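Court and Crime Reporter, Godton
Nellbridge Courier
Closing date: 13th February

We need a reporter to cover the courts and the police for the Godton edition. We've advertised this job before, and we wrote a cheerful ad for it, and we got a pile of cheerful applications from people who had never sat through a bail hearing. So we're trying a plainer one.

The job is mostly waiting. You will wait for cases to be called, for lawyers to return from lunch, and for a police press officer to confirm a thing that everyone on the block already knows. Then you will have 38 minutes to turn it into copy that is accurate, fair and legally safe. If you find that exciting, good. We'd like to hear why, and we may not believe you the first time.

You'll file an average of 6 short stories a day, plus one longer piece a week. Some of those stories will be four sentences long: a charge, a name, an age, a court date. Readers skim them. The families involved do not, and they will call you if you get the street wrong.

What we're looking for

At least two years of reporting, somewhere that had an editor. A blog can count if somebody other than you checked it. Working knowledge of what can and can't be printed once a person has been charged. Shorthand, or note-taking fast enough that we can't tell the difference. A driver's license, because the bus to the Buschmann Street courthouse is a rumor more than a service.

We don't need a journalism degree. We have met plenty of people with one. We don't need "a passion for storytelling" either, and if that phrase is in your cover letter we will assume the rest came from the same place.
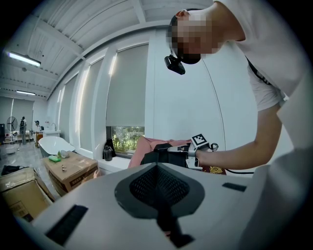

Dana Whitlock

A word on police statements. They are a starting point, and we've run corrections in the past when a reporter treated them as the finish. When a release says a man "was arrested without incident," we expect you to ask who else was there and what they saw. When a release says nothing at all, we expect you to say so in print – politely, and with the time you called.

The same goes for everybody else who wants a story told their way. Defense lawyers, victims' groups, neighbors with a doorbell recording and a theory. Listen to all of them and check all of it.

We use Hivance to track court listings. The sales page promised it would catch every hearing. It doesn't. You will still need to walk over and read the sheet on the wall, and you should be on first-name terms with the clerks before your second month is out.

Pay and hours

Pay is set on our reporter scale and depends on experience. We'll tell you the figure in the first phone call, before you've spent a day on us. The week is meant to be 38 hours. Some weeks it will be, and when it isn't you take the time back. One weekend shift in four. Ask the current staff whether we stick to that – we'll give you their numbers.

The Godton edition has 3,484 paying subscribers. We would like more, but we aren't going to pretend this post comes with a growth strategy.

How to apply

Send a resume, three published stories and a note of no more than 50 words telling us about a mistake you made in print and how it was fixed. Applicants who have never made one need not write in. At least one of the three stories should come from a courtroom or a public hearing.

Interviews will be held at the Nellbridge office and include a paid writing test based on a real court listing. The start date is in April. Applications go to the news desk with "Godton courts" in the subject line. Everyone gets a reply, including the people we turn down.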